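Summer robotics club, week five

2022-08-09

We are down to the last stretch of the summer club and I'm behind on these posts, so this one covers most of July as well.

The task this year is laundry. The robot has to find the machine, find the door, and move things between the drum and a basket. Upendo Mfinanga picked it back in the spring when the rest of us wanted to do something with shelves. I voted for shelves. I've come around, mostly.

We have two teams. Serstead is working on the arm and Howells is working on the head camera and everything that comes after it. I'm on Howells. Our job is to take what the camera sees and say where the opening is, close enough that the arm team can plan a reach. We started July with 76 saved frames and the detector was bad. It found circles everywhere, including the clock.

By the end of the month we had 900 frames, labeled by hand over several long afternoons, and it got a lot better from across the room. Up close is still a problem. When the head leans in, most of the opening drops out of view and there isn't a full circle left to fit.

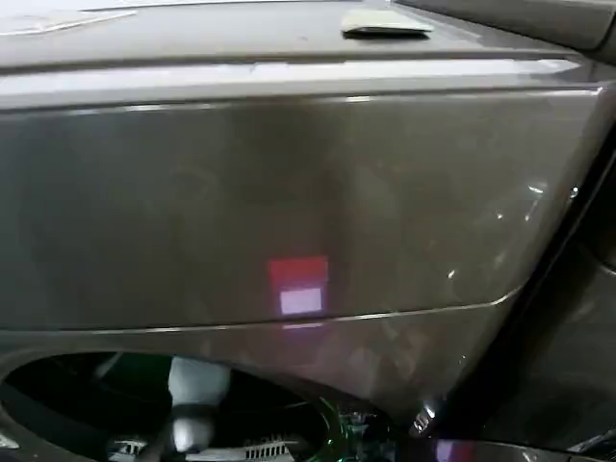 The other trouble is shine. Dark glossy panels pick up whatever light is nearby, and the detector likes a bright patch with straight sides. For a week it kept telling us there was a display in the middle of a blank panel. We tried turning down the exposure, which fixed the patches and lost us the inside of the drum. Now we take two exposures and compare them. It's slower, but we don't need speed yet.

Upendo wrote the part that guesses the rest of a circle from a short arc. It needs at least 48 edge points to give an answer and otherwise it asks the head to back up. Before that it would guess from almost nothing and send the arm off to the left.

Serstead swapped the wrist motor again. The new one holds position, but the cable rubs at full turn, so there's tape on it for now.

We run both halves together next week. The program is called Erkora, which was the only name both teams would accept. If you borrowed the long USB cable, please bring it back.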